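Open Day at Uron – Photo Gallery

May 8, 2024

Last spring we opened our workshop to the neighbors for the first time, and this year we did it again. We had 100 visitors, and 30 of them stayed for the afternoon demonstration. Vasiliki Margaritis explained how people teach a robot with a tool they hold in the hand. Many guests asked if soft things are difficult – yes, they are, much more than boxes.

Cloth handling

Gray knitted fabric in the hand-held gripper, in front of the white wall and the old bricks.
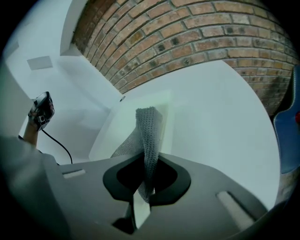

Next visit

We open again in October, for groups of 6. Please write to us early.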